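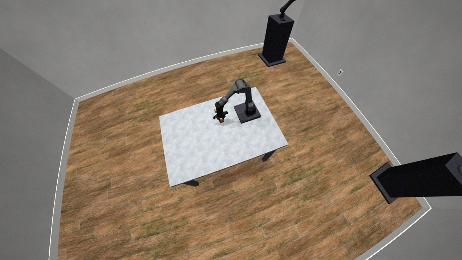
Pale top, dark legs.

04/06/2023

I have lived in Jendorside for 8 years now and in all this time I owned three tables. The first one was left in the apartment by the people before me. The second I bought in a hurry. For the third I looked from January until last week, and my friends are tired of hearing of it, so I will write it down and then I will stop talking.

In Tutau, where I grew up, a family had one table and it was for everything. We ate on it, my mother cut fabric on it, my father repaired the radio on it, and I did my homework in the corner that was left. There was an oilcloth with a pattern of lemons. When the oilcloth became old we put a new one over it, and I think at the end there were four of them, one on the other, so the table was soft like a mattress when you leaned on it with your elbows. I never saw the wood until my parents moved to a smaller place. It was a quite beautiful wood, with a warm red color. All those years it was under the lemons.

Maybe for this reason I wanted a table that I would not cover. I wanted to see the top every day.

I started with stone, because in the magazines everybody has stone. In the first weeks I saved many pictures of stone tops, white ones, gray ones, and some green ones that I liked in the evening and did not like in the morning. What I like in marble is that it looks like weather. The clouds in it do not repeat, or they should not. In the cheap printed ones they repeat, and when you have found the same cloud two times you cannot look at anything else.

Then I went to see real ones. There is a showroom on the ring road called Bindetti, with very kind staff and very high prices. They have a table with a honed white marble top and the price was more than 4000, without delivery. I put my hand on it and it was cold in a nice way, like the wall of a church in summer. I asked what happens with lemon juice. The lady took me to the back and showed me a sample with a mark on it, the shape of a half lemon, dull where the rest was smooth. She said that many customers learn to love these marks. I believe her, but I know myself, and I would be a person who runs with a cloth behind the guests.

Also my apartment is on the third floor and the elevator is small. The man from delivery wanted to know how wide the stairs are at the turn, and I had to go home to measure. When I called him with the number he was silent for a moment and then said, "Maybe with four men." I decided it is not a good beginning, to have four unhappy men.

After this I looked at tops that are made to resemble stone. Some are really good now. But I noticed that I was always touching them to check, and a table should not be something that you check. For some weeks I did not look at all. I ate on the second table, the one bought in a hurry, which has one leg shorter than the others and a folded bus ticket under it.

I should say something about the second table. I was never fair to it. It is white and thin and it was meant to be for one year. On this table I wrote all my applications, I learned the grammar for my language certificate (I still have the notebook, 374 pages, mostly prepositions), and I ate the first dinner with people I could call friends here. We were 7 persons at a table for four. Somebody was sitting on the laundry basket. When I read in blogs that you must choose a table with room for guests, I think of this evening. We had no room and no one went home before midnight.

In March a colleague told me about Górecki, a repair workshop behind the old brewery, where they take in used furniture and sell it when it is ready. They do not have a website, only a telephone which nobody picks up before ten. I went there on my free afternoon, with my measurements on a paper. The place smells of wax and coffee. I had expected to look at many tables, but there were only two for sale, and one was for a doctor's office, with drawers for charts.

The other was a kitchen table of oak with a small burn on one side — from an iron, they think — and turned legs. It has a drawer that sticks when it rains. I asked if they could take out the burn. They said yes, but it will cost extra and the top will be lower on that side. I thought about this for two days and said no, leave it.

It came last week. Two men carried it, and they were in a good mood, they talked about football on the stairs and did not stop. They put it where I showed them, and then it was in the wrong place, and after they left I pushed it myself, with a towel under the legs, until it stood by the window.

I oiled it on the first evening. The woman in the workshop gave me a small jar and told me to use less than I want to use. I used more than that, of course, and for two days everything on the table was a little sticky, the newspaper too. It is better now.

My mother asked on the phone what kind of tablecloth I need. I told her that I don't need one. She said she will send something anyway, she has seen a nice one at the market, with cherries. The package should be here next week, and I suppose it can go in the drawer, if the weather is dry.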